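Equipment Notebook, Household Handling Group
Entry for January, opened 9:40 a.m.
Subject: Requirements and budget for the second gripper station

This entry records the position reached on the second station, so that the purchase request can be drafted from it. It replaces the short note made before the holiday closure. Prices are in dollars and exclude freight unless stated.

1. Present equipment

The group operates one arm with a two-finger gripper and a wrist camera. The arm is booked for most of the working day. Recording sessions and maintenance compete for the same hours, and in December maintenance lost. The finger pads were due for replacement and were left in service past their interval. That should not recur, whatever is decided on the larger purchase.

2. What is being requested

One additional gripper with wrist camera, compatible with the mounting plate already on the spare arm. No new arm is requested this year. The spare arm was serviced in the fall and its controller is on the current software.

Two suppliers have returned quotations.

Dreko: gripper only, with camera bracket. The camera would be bought separately. Delivery in 6 weeks. Spare finger pads are sold in pairs. The quotation does not state whether the bracket accepts our existing camera cable, and a written answer has been requested.

Skalterer: gripper, bracket and camera as a single unit. Delivery is quoted at up to 22 working days. The unit price is higher by $500, but the camera is included and the calibration file comes with it. Pads are sold only as part of a service kit, and the kit has not been priced.

Once a camera is added to the Dreko quotation, the two totals are close enough that price should not settle the question. Cable routing and pad supply matter more for our use. On the current station the camera cable has been reseated repeatedly because it catches on the wrist joint when the arm reaches across its own base.

3. Test surroundings

The Jarngate room remains the agreed location for bathroom and dressing-counter work. Its counter depth limits the approach angle, and the second station will have to be mounted on the open side. Facilities has been asked to confirm the load on the floor plate. No reply as of this morning.

Sriwong Joinery has offered to make a movable counter section so that the layout can be changed between sessions. Their drawing is on the shared drive under Fixtures. It is useful but can wait for the next budget period. If funds remain after freight, the section is first on the reserve list.

4. Objects and consumables

The object list is to be reviewed with the gripper purchase, as finger opening and pad material depend on it. Tapered and smooth-bodied items should be given more weight than they have had. A parallel grip low on a tapered body leaves most of the length unsupported, and a small error in closing force shows up as lean at the top. Items of this type should be tried on both candidate grippers during the loan period, if the suppliers agree to one.

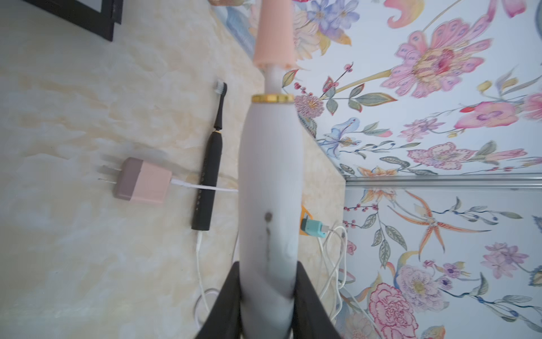
Cables are to be kept on the list as well. Chargers, adapters and corded personal care items are ordinary things to find on a counter, and a gripper that performs well only on a cleared surface is of limited value to the group. The acceptance test should therefore be run with cords left in place. I propose that the same layout be used for both suppliers, marked out with tape and checked before each run.

Pad stock: 2 pairs in the drawer, one of which is the older, harder compound and should be used for setup only. Order more from the consumables line now, without waiting for the equipment decision.

5. Outstanding

Dreko to answer on the camera cable.
Skalterer to price the service kit and state whether pads can be ordered alone.
Both suppliers to be asked about a loan unit.
Facilities to confirm the floor plate.
Freight estimates to be added to the comparison sheet, which currently has a blank column for them.

Added 3:15 p.m. Skalterer has replied that a loan unit is available, with return shipping at our cost. The charge is to be entered under evaluation and kept separate from the equipment line. The service kit price was not included in the reply and has been requested again.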